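Call for Participants: Household Clothing and Garment Care Study

Prurnine Institute for Domestic Life, Tralia
Posted August 22, 2022

The Prurnine Institute for Domestic Life invites adults living in Tralia and the surrounding townships to take part in a study of how households keep, wear, mend and pass on everyday clothing. The study is supported by the Pritchard Fund and will be carried out from the Institute's offices on Vimton Street. It is open to people of all backgrounds. No knowledge of textiles or sewing is needed.

A short first phase ended in March. The present call is for the main phase, for which the Institute is seeking 205 households.

Purpose of the study

Most published work on clothing use relies on sales records or on what people remember buying. Much less is known about what happens to a garment once it has been in a home for several years: how often it is washed, who wears it, when it moves from public to private use, and at what point it leaves the household. The Institute intends to build a detailed record of these matters for printed and patterned tops, a group of garments that the first phase found to be kept longer than plain ones.

Participants will be asked to choose up to 14 garments from their own closets or drawers. Knitted and woven items are equally welcome, as are items that no longer fit or are no longer worn. Garments with lettering, repeating motifs or border designs are of particular interest to the researchers.

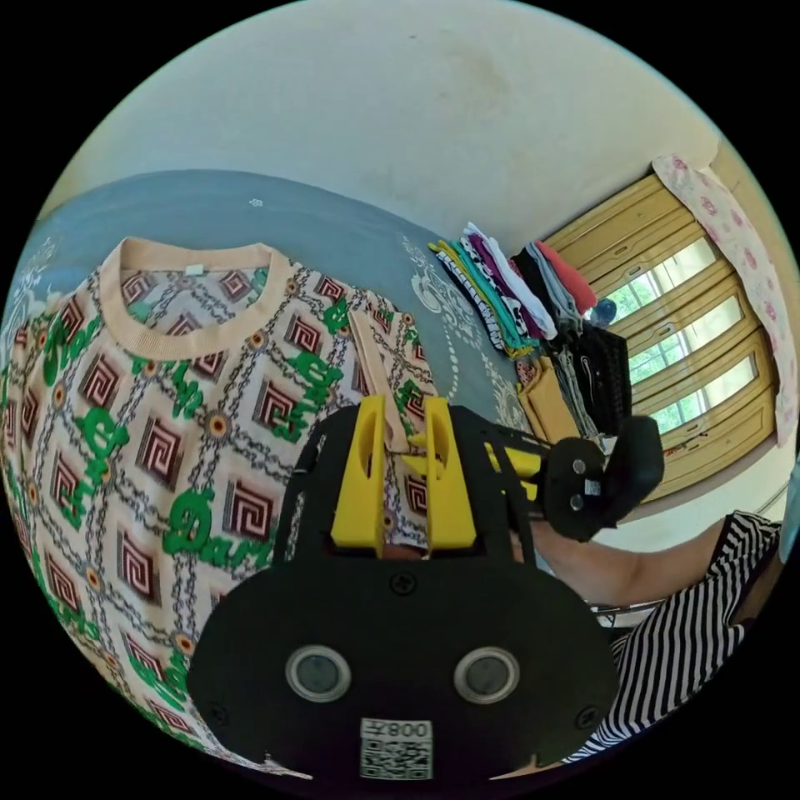 Patterned knit shirt with a ribbed crew-neck collar, laid flat on a bed.

What participants will be asked to do

Each household will name one adult as its main contact. That person will:

Attend one introductory meeting at Vimton Street or by telephone.
Complete a garment form for each item chosen, giving its approximate age, how it was acquired and any repairs made to it.
Keep a wear and wash diary for 3 months.
Take part in one closing interview, held in the home or at the Institute as the participant prefers.

The diary is a printed booklet with one page for each week. Entries are brief, and most first-phase households filled them in while doing the laundry. Participants who would like to keep the diary on a computer may ask for a spreadsheet version, but the two forms may not be mixed within one household.

Garments remain with their owners at all times. The Institute does not collect, buy, clean or test clothing, and participants should go on using their garments exactly as they otherwise would. An item that is given away, sold or discarded during the diary period stays in the study – the participant simply notes the date and where it went.

Who may apply

Applicants must be 18 or older and must have lived at their present address for at least one year. Only one application may be made per household. Households of a single person are eligible, as are shared apartments, provided that the other residents agree in writing to any mention of their clothing in the diary. 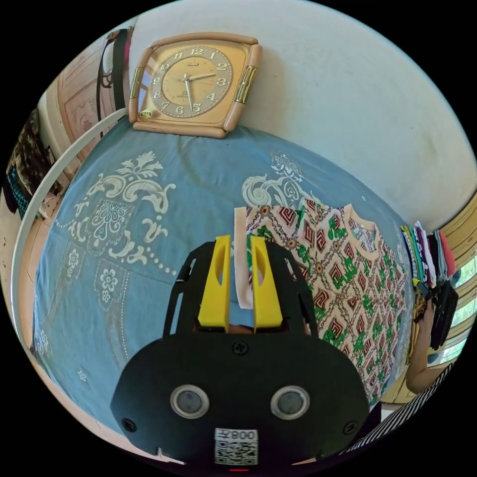 Current employees of the Institute and members of their immediate families may not take part. People employed in clothing design or retail may apply and are asked to state this on the form. Applicants who took part in the first phase may apply again, but places will first be offered to new households.

The Institute aims for a fair balance between the older districts of Tralia and the newer housing to the north. Where more applications are received from one district than can be accepted, places will be assigned by lot.

Payment and expenses

Each household completing the study will receive $205, paid by check or bank transfer after the closing interview. Bus fares to and from Vimton Street will be repaid on presentation of a ticket. Households that withdraw before the end will be paid in proportion to the number of diary weeks completed.
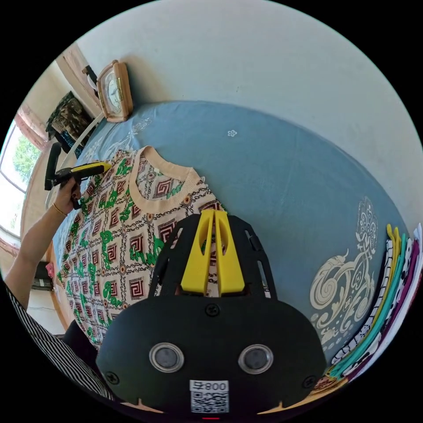

Reading time: 4 minutes

Privacy and consent

Participation is voluntary and may be ended at any time without explanation. Names and addresses will be stored separately from diaries and interview notes, and each household will be known in the research files by a number only. Interviews will be recorded in sound if the participant consents, and the recordings will be erased once they have been written up. Written consent will be taken at the introductory meeting.

How to apply

Application forms may be collected from the front desk at Vimton Street or requested by mail. Please quote reference 764 in all correspondence. Forms should be returned to the following address:

Garment Care Study, Reference 764
Prurnine Institute for Domestic Life
Vimton Street, Tralia

Applications will be reviewed in the order received, and all applicants will be notified in writing within 14 days. Large-print forms are available on request. Applicants who need an interpreter for the meeting or the interview should say so on the form and name the language required.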